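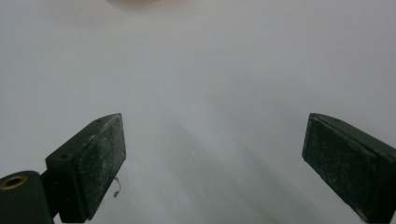

Two dark green gripper fingers, open, against a pale surface.

Learning Zone > Music > How Sound Works > Why a concert sounds loud at the back

Trokby Music Learning Zone uses cookies to remember your text size. By continuing to read you accept this. Manage settings

Why can people at the back hear the band?

Written by Sum-yee Tsang. Suitable for readers aged 8 to 11.

A singer on a stage makes a sound by pushing air through the vocal cords, two small folds in the throat. The folds shake very quickly. This shaking is called vibration. The air next to the singer's mouth vibrates too, and the vibration travels outwards as a sound wave.

A sound wave spreads out as it travels. The same amount of energy has to cover a bigger and bigger area, so the sound gets quieter. In an open field, each time you double your distance from a small source of sound, the sound level drops by 6 decibels. A decibel (dB) is a unit used to measure sound level.

The microphone

Inside many stage microphones there is a thin sheet called a diaphragm. Sound waves make it move. A small coil of wire is fixed to it, and the coil sits next to a magnet. When the coil moves, a tiny electric current flows in the wire. The current changes in the same pattern as the sound. It is called a signal.

The mixing desk

The signals from all the microphones go to the mixing desk. Each one has its own channel, with a slider called a fader. Moving a fader up makes that channel louder.

At the Prendergast Hall in Tornstead, the sound engineer is Gil-soo Pyo. The hall holds 2,011 people when it is full. Before each concert the band plays part of a song while he sets the faders. This is a sound check. He sets the drums first and the voices last. Other engineers use a different order.

The amplifier and the loudspeakers

The signal from the desk is too weak to move a large loudspeaker. An amplifier makes it stronger. The loudspeaker then does the job of the microphone in reverse: current flows through a coil, the coil moves near a magnet, and a paper or plastic cone moves with it. The cone pushes the air.

Large halls often have extra loudspeakers part of the way back. Electric signals travel along a cable far faster than sound travels through air, so without any adjustment the rear loudspeakers would play too early. Engineers add a short delay. Sound in air covers 5 metres in 15 thousandths of a second, and the delay is worked out from that.

Looking after your ears

Very loud sound can damage the inner ear, and the damage may not heal. Stand away from the loudspeakers and wear ear defenders that fit you. Take breaks somewhere quiet.

Words to know

Amplifier: a device that makes an electric signal stronger.
Diaphragm: a thin sheet that moves when sound reaches it.
Fader: a sliding control on a mixing desk.
Vibration: a quick movement back and forth.

Page last checked 16 June 2019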